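Unit 6: Collecting hand demonstrations for the Nimlow two-arm build
Workshop notes, N. Quezada

The Nimlow arms are trained from head-camera recordings of a person doing the task by hand. Folding and handling small leather goods is the first task set. Bare hands are used, with no markers or gloves. Before recording, check the focus at arm's length and lock the exposure.

Both hands should stay in view for the whole clip. Hold the object clear of the floor or bench so that its outline separates from the background. Glossy surfaces return ceiling light as bright spots, which the Worska segmenter can mistake for object edges.

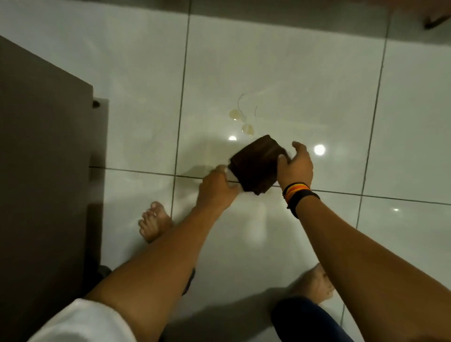
Fig. 3. Two-handed hold on a bifold wallet over glossy white tile. Note the slight motion blur at the wallet edges and the light reflections on the floor.

Blur of this degree is acceptable for grasp labels but not for edge labels. Mark such clips G only. For edge work, repeat the motion at half speed.

Label each hand separately: contact side, thumb position, finger spread. Clips go in the Gbeho folder, 200 per batch. Training starts at 4,000.

Read before Unit 7: the Ernero gripper wiring sheet.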